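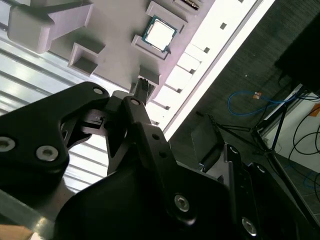

Handling rules for chip placement cells, what do you all use?

dardo_f
Hi all, first time starting a thread. I got handed the job of writing the house rules for our small assembly cell at Irden (CPUs into fixture trays, two-finger gripper, wrist camera) and I'm stuck between "one page everybody reads" and "37 lines nobody opens." What I have so far:

- Grip on the green board edges, never press on the metal lid
- Tray gets clamped before the program is loaded
- No cables on the floor inside the arm's reach
- Gripper screws checked with a hex key at the start of every shift
- First 5 cycles of any new program at 8 percent speed with a hand on the stop

What am I missing? And is the speed thing overkill?

hquiroga
Not overkill. I'd go longer on slow cycles if anything. We do 30 after any change to the tray, even if somebody swears they only nudged it. Last October a tray went back in a hair crooked and every part after that came down on the pocket wall. Cost us a box of processors and a very quiet lunch.

Also, write down who is allowed to change the speed. Ours just said "run slow" and you can guess how slow slow was by the third week.

gerumik_tech
I'm going to disagree on the screws. Putting a hex key on them every shift is how you wear out the sockets, and people end up cranking them a little tighter each time because it feels responsible. Paint a witness mark across each head and look at it. If the mark has moved, take the finger off, clean it, put it back with a torque driver. Looking is the shift check. The tool comes out when there's a reason.

dardo_f
Oh I like that. Stealing it.

Pilar O.
Cable one needs teeth. "Inside the arm's reach" means something different to every person who walks up. We taped a line on the floor and the rule is nothing crosses it, period, coiled or not. Took ten minutes and it ended a year of arguing.

hquiroga
Mostly agree, but tape only covers the floor. The arm doesn't care about your tape if a cable is hanging off a wall or a stand at elbow height. I'd word it as reach in every direction and have somebody jog the arm out to its limits once so you know where that is.

Pilar O.
Fair. Ours all run in a tray under the bench so I never think about the hanging ones.

macarena_q
Static! I can't believe I got this far down the thread and it's not on the list. Wrist strap for anyone who loads or clears a tray, and check the ground on the fixture too. And please put in something about what happens to a part that misses its pocket. Our rule is stop, lift it out by hand, bag it, tag it. No letting the robot poke at it until it drops in. People LOVE to let it poke.

gerumik_tech
+1 on the poking, with one exception. If you've got a proper compliant search routine that was tested for that part, let it do its search once. One try and then stop. Bagging every CPU that lands slightly rotated would bury our inspection bench.

macarena_q
Once, with a force limit, logged. I can live with that. Unlogged retries I will fight you on.

dardo_f
OK, revised: witness marks, reach in all directions, named person for speed changes, straps and ground check, one logged search then stop. I'm keeping 5 slow cycles for a new program and going to 30 when the tray has been moved. Still one page if I shrink the font a bit, don't tell my boss.

hquiroga
Don't shrink the font, drop the company logo. Post it when it's done? Ours is overdue for a rewrite and I'd rather copy yours.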